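Clevine Jurnavus handheld receiver: eight days on the fence line
11/17/25
By Tamara Hnatiuk

Military airband scanner, handheld, $400. Tested at Lerkville, mostly in the rain.
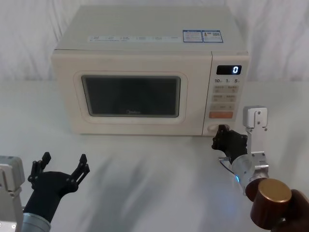 Dariusz Grabowska thinks the whole thing is a waste of money, and wrote in before I'd even posted this to say so: any cheap airband radio picks up the tower, the tower is all most spotters ever listen to, and the fast jets talk on stuff you can't hear anyway.

Half right. Tower at Lerkville is on both VHF and UHF, so yes, a cheap civil set gets you the tower. What it doesn't get you is the UHF side, and that's where the tanker chat is, and the formation leads checking in, and most of the range control if you're lucky with the hills. The encrypted stuff stays encrypted, no radio in this price bracket or any other is going to help you there. But there's plenty left over.

So. The Jurnavus. Covers civil airband and the military band right up to 400 MHz, AM on both, which sounds basic but check the box on the cheaper sets, a lot of them will tune up there and only do FM. Useless. Had one. Sold it.

Sensitivity is very good. Stock antenna, standing at the crash gate, both sides of every conversation on the ground frequency. Moved back to the farm lane, still solid. From my kitchen I get the aircraft side and nothing from the ground, normal for where I live. With the longer whip (not included, more on that) I had a pair of transports talking to each other well before anything showed up on the tracking site, and one of them never did show up.

Scan speed. Fast. Faster than my old Jalali by a mile, I can leave the whole Lerkville bank running and not miss the first word of a call. The Jalali always clipped it. You'd get "...cleared for the break" and no idea who.

Memory is fine, plenty of it, banks are easy enough to name on the computer. On the radio itself, forget it. Typing a callsign with a rotary knob, in gloves, with a four-ship inbound. I gave up and wrote it on my hand.

Software is Windows only. Loads a spreadsheet if the columns are in the order it wants, and the manual has the order wrong. Put the frequency first, then the name, then mode. The manual says name first. Took me most of an evening to find that out — you're welcome. Behrouz Sadeghi got it working on an old laptop with no trouble at all so maybe it's me.

Battery. Clevine says 14 hours. I did not get 14 hours. I got a full day at the fence including the night wave, then it died in the car on the way home with the volume up. Cold day though. Charges over USB-C, and it'll run while charging, but there's a whine on the weaker signals when it's plugged into a car adaptor. Power bank, no whine. Take a power bank.

Audio is loud and a bit harsh. Engine runs on the near side of the ramp will drown out anything so I use an earpiece regardless. Socket is on the side, not the top, and it has a rubber flap that I give until Christmas before it tears off. Belt clip is metal and excelent. Best thing on it.

Display is readable in sun. Backlight is a horrible blue and can't be changed. You can dim it, and you should if you're out for night flying and standing next to people with long lenses, they'll thank you. Nazmiye Uysal told me off twice.

Close Call type function: it has one, they call it Near Find. Works when something is right on top of you. Caught a display team's air-to-air during practice, not on any list I'd seen, so that paid for some of it right there. Also catches every handheld in the parking lot. Set it to the military band only and leave it.

Waterproof? Splash resistant according to the leaflet. It rained sideways for most of the second morning and it was fine in a coat pocket, antenna sticking out. I wouldn't drop it in anything.

Things I didn't like, quick list becuase I'm out of time

- knob turns too easily in a pocket, use the key lock
- key lock also locks the squelch, why
- no case
- longer antenna is extra and you do want it
- beep on by default, and it's a LOUD beep

Check your local rules on listening before you buy one. They vary a lot, some places it's fine to own and not fine to use, and base security around here will ask what it is. They were polite. Show them the radio, show them the camera, move if they say move.

Is it worth $400? If you live near a base and go most weeks, yes. I'd buy it again over the Jalali, and the Jalali was not cheap. If you do one airshow every summer then Dariusz wins, get a civil set and spend the rest on gas and a burger. If you're after digital police and fire as well, this doesn't do any of it, wrong radio.

Revathi Kandasamy has the desktop version on loan and is going to run it off a roof antenna through December, when the exercise traffic usually picks up. Her notes will go up as a separate page. I've asked her to check whether the desktop one has the same squelch lock thing.

Mine goes back to the fence tomorrow if the fog lifts. Rating: 4 out of 5, would be higher with a decent manual.

Get new reviews and base movement logs by email. Enter your address to subscribe. Unsubscribe any time.

Contact | © Lerkville Fence Line | Back to top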